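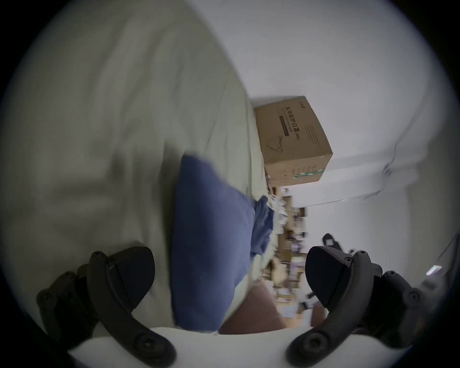

By Mernex Press Office | 29 Dec 2019

Filed under: Company News, Home & Linen

Mernex to open household linen packing room in Undport

UNDPORT – Mernex, the household storage and linen company, will open a packing room at Kiều House in Undport in April. Residents will be able to bring in bedding, blankets and spare cloth to be folded, boxed and either stored or passed on.

The service will be called Dremudora. It is meant for people who are moving home, clearing a relative's house or trying to get an airing cupboard back under control. Customers can hand over their linen at the counter or book one of the long tables and do the packing themselves.

Large pieces such as sheets and blankets take up most of the space in a linen load and are hard to fold alone in a small bedroom. The tables at Kiều House will be wide enough to lay a double sheet out flat. Smaller bundles, the kind of blue cloth and grey bedding that ends up in a heap beside a box, will be sorted by size and then by use.

Customers may bring their own cardboard boxes, whatever is printed on them. A carton marked for N95 medical protective masks, like the brown one photographed with the bedding, can be used for linen provided it is clean, dry and has a sound base. Each box will be given a new label on the short side with the owner's reference, the contents and the date it was closed. Old print does not need to be covered.

Mernex ran a trial in Undport over the past year with 70 households. They packed 1558 items between them, of which 479 were passed on for reuse and the rest returned to the owner or put into storage. The most common request during the trial was for help with fitted sheets. Several households also asked for somewhere to put single pillowcases, and a shelf for these has been added to the plan.

A spokesperson for Mernex said: "Most homes have more bedding than they use, and it is usually in the wrong place. People told us they wanted a clean table, some boxes and a bit of help with the folding. We have kept the service to that."

Storage will be in the ground floor rooms at the back of Kiều House. There is space for 27 shelving bays, and a box can be taken out during opening hours without notice. Duvets will be accepted for packing but not for storage in the first season.

Items must be washed before they are brought in. Mernex will not accept electric blankets, foam mattress toppers or anything damp. Linen to be passed on should be free of large tears, though faded colours and small marks are fine. Odd pieces are welcome, including single curtains and cot blankets.

Households that took part in the trial will keep their present reference numbers and do not need to register again. Boxes from the trial will be moved to Kiều House before the opening, and owners will be sent the new bay number by post.

Table bookings open at the start of April. A price list and a folding guide will be available at the counter and from the Mernex office in Undport.

About Mernex
Mernex supplies storage boxes, shelving and linen care services to homes and small guest houses. Dremudora is its first service open to the public without a contract.

Media enquiries: Mernex Press Office, Undport.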